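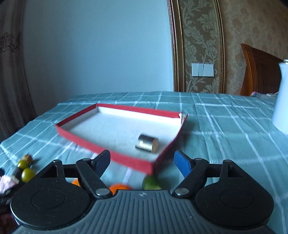
4.2 Comparing fingertip pads on the hand-held gripper

We were eager to find out how much of the gripper's success comes from the pads alone, so we kept everything else fixed and changed only the fingertips. Both sets fit the same two-fingered tool, with the same linkages and the same camera mounted behind the fingers. The first set, which we call Zakberg pads, is stiff with a shallow crosswise groove. The second set, Lemma pads, is softer and gives a little when it meets a curved surface. All trials were logged with the Clovska recorder, and the operator carried the tool by hand from one home to the next.

Figure 3. View from the hand-held gripper with blue fingertip pads. A short metallic cylinder lies on its side in a shallow red and white tray, and the near corner of the tray shows between the fingertips.

Cylinders lying on their side were the most interesting case by far! A cylinder can roll when one finger touches it before the other, and a shallow wall leaves little room to come in from a low angle. In Figure 3 the tray sits at an angle to the tool, so the operator has to choose between turning the wrist and reaching over the corner. Shiny metal adds a second difficulty, this time for the camera: the bright highlight along the side of the cylinder competes with its true outline, and the edges smear when the tool is moving. Patterned cloth under the tray was welcome in our setup, as the crossing lines give the tracker plenty to hold on to.

We recorded 1,638 grasp attempts in April, split evenly between the two pad sets. The soft pads did better on curved metal, and the gap was wider than we had dared to hope. Of the 305 failed attempts, nearly 72 percent came from the stiff pads, mostly when the first contact was off center. On flat-sided boxes we found no difference worth reporting. Small round items fell in between, and there the result depended more on the operator's approach than on the pad.

The soft pads do have a cost. They wear faster at the tip, and we replaced them 2 times during the study, while the stiff set lasted throughout. A worn pad also changes the closing width slightly, so we repeated the width calibration after each replacement. Operators told us they could feel the soft pads settle before lifting, and several asked to keep using them once the comparison was over.

We are now repeating the cylinder trials with the Zilliletti controller, which slows the last part of the closing motion. Early runs look very promising with the stiff pads too, and we report them separately in Section 4.3.

14 shares
3 comments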